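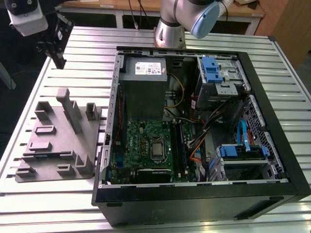 Cokbridge Football Club, Youth and Community Program
Second progress report to the Levchenko Foundation
14 December 2019

Prepared by Antonina Kostiuk, program coordinator

Dear Marta Symonenko and members of the foundation,

I am sending you the second report for the grant that you gave to our club. The first report covered the start of the program and was mostly plans. In this one I can write more about football. I have followed the headings from your form, but I have put the travel together with the fixtures because for us it is one subject.

1. Teams and registration

When the grant began, the club had junior teams for boys only and one mixed team for the youngest children. We now have nine junior teams. The girls play in the under 12, under 14 and under 16 age groups, and the under 16 girls entered the district league for the first time this season. They finished second last. I say this plainly because in the application we wrote that we hoped for the middle of the table. The coach, Vasylyna Nechyporuk, is not unhappy with it. In the opening matches they lost by five and six goals, and by the end of the season most of the losses were by one. They won the last home match, against Brillero, who finished third.

The under 14 girls did better and reached the semi-final of the district cup. They lost on penalties after a very long afternoon, with extra time played in heavy rain. Two of these players have been invited to train with the regional squad from February.

The boys' teams continued as before. The under 16 boys had a difficult season for discipline. One match was abandoned after an argument between parents from both clubs, and the league gave us a warning in writing. We have sent you a copy of the letter separately. After this we changed where the parents stand, so that the two groups of supporters are now on opposite sides of the field, and we asked one adult from each team to wear a vest and be the person the referee can speak to. There has been no second incident.

2. Coaching

The grant pays for coaching courses, and this is the part of the program where I am most satisfied. Vasylyna completed her second level certificate. Remo Vitale, who was a goalkeeper in our senior team for many years, completed the first level and now takes the goalkeepers from all age groups together on one evening each week. Before, the goalkeepers mostly stood in the goal while others practised shooting at them, and they did not learn much from it.

We also planned to send two parents to the first level course. One finished. The other moved to another city for work before the practical part, and the course fee could not be returned. The association has agreed to hold the place for another person from our club, and we have offered it to one of the older girls, who will be old enough at the next intake.

Ita Ó Briain visited us for a weekend to work with the coaches on how to plan a session when you have children of very different levels in one group. I took many notes and have shared them with all the coaches. The most useful thing for us was smaller games, four against four, with the teams changed every few minutes. The weaker players touch the ball much more. Some of the coaches did not like it at first as it looks untidy from the side.
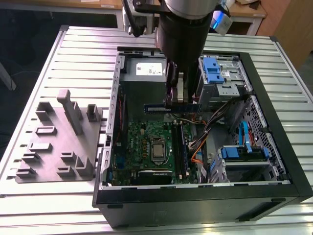

3. Fixtures and travel

The district is large and our away matches are far. In the first half of the season, each team organised its own cars, and twice we arrived with only eight players. From the middle of the season we hired a small bus for the longest trips, together with the Castus club, whose teams often play at the same grounds on the same day. We share the cost in equal halves. The total for our side was $3,705 until the end of the season, which is under the amount in the budget.

I must mention one problem. The league changed the fixture list two times after we had already paid for the bus, and for one of these dates the bus company did not give the money back. The loss was $895. It is included in the total above. For next season we have asked the league to confirm the long trips one month before, and they answered that they will try. We have also found a company that accepts a change of date up to three days before the trip, though its price is a little higher.

4. The field and the lights

The main field was closed for several weeks in winter after the drainage on the northern end stopped working. The council did the repair and the cost was not taken from your grant. During this time we trained in the school gymnasium, which is good for the small children but not enough for the under 16 teams, who had to share the half that is free after the basketball. I believe this is one reason why the under 16 girls had such a weak middle part of the season.

The new lights on the training field were installed and are working. The neighbours in the street behind the field asked us to switch them off by nine in the evening, and we agreed. One of the lights points too low and the goalkeepers complain about it. The electrician will come back to correct the angle before the pre-season training.

5. Equipment

We bought balls, bibs, two sets of small portable goals and a new set of shirts for each of the girls' teams. The shirts for the under 12 came in the wrong size and were exchanged without cost, but this took almost a month, so they played their first matches in the old shirts of the boys. The children did not mind, I think. Some parents did.

There is $1,318 left in the equipment line. We would like your permission to use it for boots. Several families have told the coaches in private that boots are the main cost that stops a second or third child in the family from playing. Our idea is a boot library, where a family borrows a pair for the season and brings it back when the feet have grown. We would buy mostly the middle sizes, where we expect the most requests, and ask the senior players for their used pairs in the larger sizes. If this is not possible under the rules of the grant, please tell me and we will keep to the original plan, which was a second set of training cones and a new net for the main goal.

6. What did not go as planned

The holiday camp was not held. We had enough children on the list, but two of the coaches were not available on those dates and I did not want to run it with too few adults. The money for it has not been spent. We propose to hold the camp in the autumn holidays, and I will send you the dates when the school calendar is confirmed.

The referee course for teenagers had a low interest. Four started and two completed. Both of them have already refereed matches in the under 10 competition and are paid by the league for it — a small amount, but they are very proud of it. I would like to try the course again with a different beginning, where the young people first help at a tournament next to an experienced referee and only after that go to the classroom part.

7. Next period

Registration opens in February. We expect one more girls' team if the under 12 group grows as it did this year, and for this we need one more coach. Remo has spoken to two former players of the senior team and one of them has said yes for the goalkeepers and the small children, though not for travelling at the weekend.

The under 16 girls will stay in the same division. Vasylyna asked me to write that five of her players are still young enough for the under 14 team and chose to play up a year, so the team will be together for longer than it looks from the table.

The detailed accounts and the copies of receipts are in the attached folder, in the same order as the lines of the budget. The receipt for the second bus trip is a replacement from the company, as the first one was lost.

With kind regards,
Antonina Kostiuk
Cokbridge Football Club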